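Biststead Members' Forum > Workplace Practice > Equipment and Staffing

Thread: Gripper cells at the Karnell packing site: what has changed for bench staff

benchlead_north
Posted July 11, 2025

Members have asked for an account of how the two-arm cells have affected work at the Karnell site, where I supervise the mixed-goods benches. I am providing one in my own capacity. It should not be read as a statement by the company.

The site operates 8 cells supplied by Dutine. They were placed on the benches that formerly handled small household orders, meaning food containers, bowls, tape and similar goods of uneven shape. Each cell is attended by one operator. Under the earlier arrangement, each of these benches had two packers, and both packed by hand for the full shift.

No permanent position was removed when the cells were brought in. However, the positions changed, and the job descriptions were not revised until October of last year, well after the work itself had become different. Several of my staff regard that delay as the most serious failing of the whole exercise, and I agree with them.
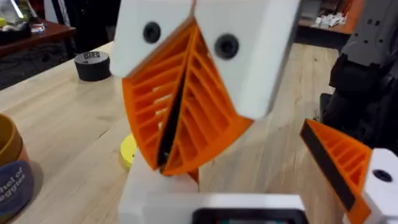 The duties of a cell operator fall into three parts: setting out the goods, attending the arms while they work, and inspecting the fingers at the start and end of each shift. The last of these was not in the supplier's training and was added at the request of the operators. The orange fingers are an open lattice of thin ribs, and the condition of those ribs is the main point of the inspection. A torn rib is easy to overlook when the fingers are closed with the tips together, so our written procedure calls for each pair to be checked both open and closed. Operators sign for the check in the bench log. The same procedure asks that low, flat goods be set apart from upright ones such as a roll of tape, as the two kinds are picked differently.

I would welcome accounts from other sites, in particular on grading and on rest periods.

tallyroom
Reply 1

Thank you for a clear account. Our site has a smaller installation, and I recognize the point about job descriptions.

With respect, I would question the statement that no position was removed. If a bench had two packers and now has one operator, then one position per bench has gone somewhere. Members should be told where. In our case the second packers were moved to receiving, which carries heavier lifting and an earlier start. On paper the head count was unchanged. In practice, several people left within the season and were not replaced.

benchlead_north
Reply 2

That is a fair question. The second packers were offered places in returns or in outbound checking, at the same grade and with the same hours. Most accepted outbound checking. Three did not wish to move and were given cell operator training instead, which meant rotating the operator role among more people than the supplier had recommended. I consider the rotation an improvement, although it was not planned as one.

I accept that agency hours at the benches were reduced. I should have included that in my first post.

rotating_shift_B
Reply 3

I write as an operator at the same site. The account above is accurate as far as it goes, but it is written from the supervisor's desk.

Hand packing was tiring for the wrists and shoulders. Attending a cell is tiring in another way. The operator stands, watches, and must be ready to step in, and for long periods there is nothing to do. Conversation across the bench has stopped. Previously two people worked within reach of each other, and a new hire learned by standing beside someone experienced. New operators now receive 5 days of classroom and cell training, and after that they are largely alone.

I do not ask for the cells to be withdrawn. My shoulder is better than it was. I ask that the loss of company at the bench be treated as a working condition and recorded as such.

jadoon_user_rep
Reply 4

Our site uses the Jadoon scheduling system together with cells of a similar type, and my experience differs from the previous poster's. Operators here are assigned in pairs to adjoining cells and take their breaks in turn. The arrangement cost management nothing. It was raised at a regular staff meeting and adopted the following week. I would encourage rotating_shift_B to put it forward.

On grading, we obtained one step above packer for certified operators. The case rested on the inspection duty. A person who signs for the condition of equipment is carrying a responsibility that a packer does not carry.

tallyroom
Reply 5

I do not agree that the arrangement costs nothing. Pairing depends on the cells being side by side. At many sites, ours included, they are separated by conveyor, and moving them would require a shutdown.

I would also caution against resting a grading claim on inspection alone. If the supplier later fits a sensor that detects worn fingers, the basis for the grade disappears. The claim should rest on the judgment used in setting out mixed goods, where our operators do their most skilled work. In our last quarterly report, 68 percent of the 3,258 recorded stoppages were cleared by the operator without calling maintenance. That figure supports the case far better than a signature in a log.

jadoon_user_rep
Reply 6

The stoppage figures are persuasive, and I would be glad to see them used. I maintain that both grounds should be argued together.

benchlead_north
Reply 7

I have asked for stoppage records to be kept by cause at our site, beginning with the next reporting period. Two of our cells stand close enough for the pairing arrangement to be tried without moving equipment, and I will raise this with both shifts. The grading question is with the site manager, and I have no date for a reply.

rotating_shift_B
Reply 8

Please include the night shift in that discussion. We were not consulted on the last change to the rotation.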